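Features > Home & Kitchen > The Microwave, Reconsidered

Sunee Mahawong bought her first microwave in October, after 14 years of cooking without one. She runs a small lunch business in Teltthorpe and had always reheated rice in a steamer. Then the rent went up and she moved to a kitchen with one burner.

"I thought I would use it for leftovers," she says. "Now I do eggplant in it, and fish."

Eggplant gets eight minutes, halved, with a plate over the top. Fish takes less and needs watching.
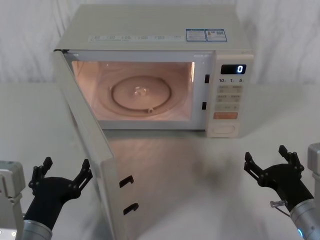 Most people who dislike microwave cooking have only ever used full power. Mahawong starts nearly everything at half and lets it stand before she opens the door. Rice gets a spoonful of water and a loose cover.

Cleaning is the other complaint. She lifts out the glass plate every night and washes it in the sink with the pans, then wipes the floor of the oven and the door. A bowl of water and sliced lemon, heated until it steams, softens anything left on the walls. She doesn't buy sprays.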